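Ticket 162: Tunville save won't load past the ferry
Opened by: Malcolm Wainwright
Status: open, sort of

Loading bar climbs to 44 percent and retires. I waited about 90 minutes, on the theory that it might be shy.

Tried so far:
Verified files. All fine, apparently.
Turned off the Cascombe weather pack. Same.
Reinstalled. Same, but slower.
Rolled back to the March build. Loads! Also deletes my horse.

Reply from Dong (support): Please send the save and tell us how many side quests are active.

Malcolm: 53. I get distracted.

Dong: Reproduced. The quest log chokes on anything unfinished in Cascombe. Fix is in testing. Until then, finish or drop the Cascombe quests on the old build, then update.

Malcolm: Dropped them. Now at 90 percent, a personal best. Horse still missing.

Dong: Horse moved to its own ticket. 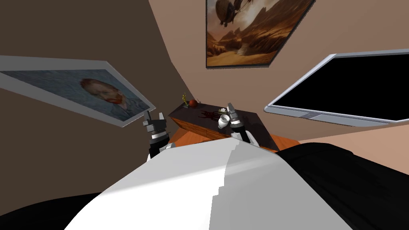
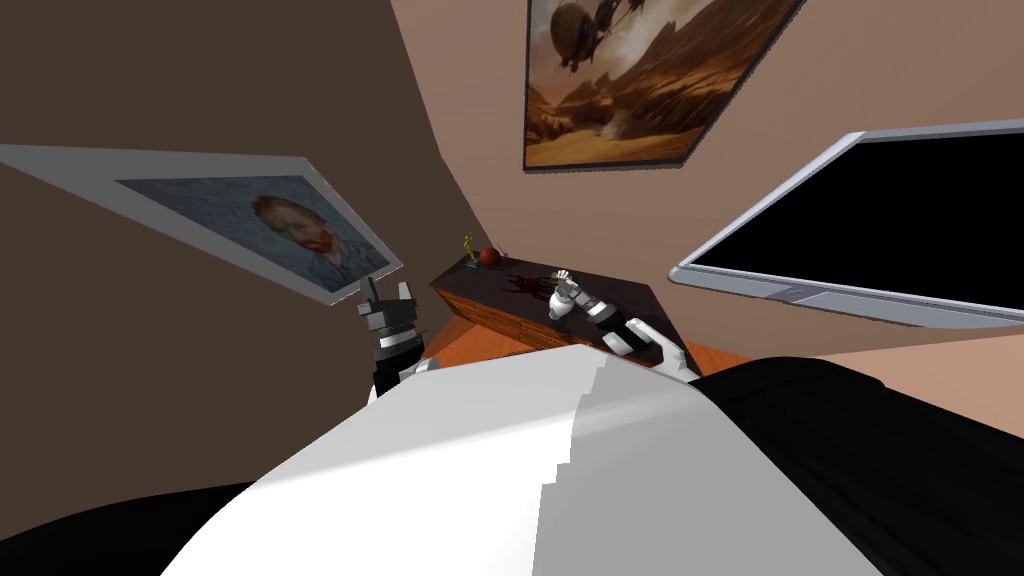
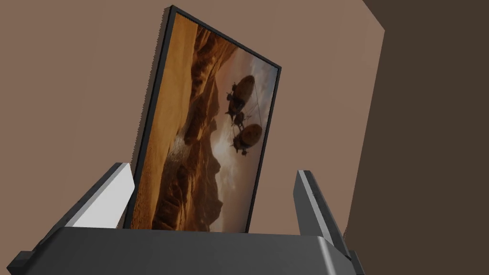
Attachments (3), all renders, all tilted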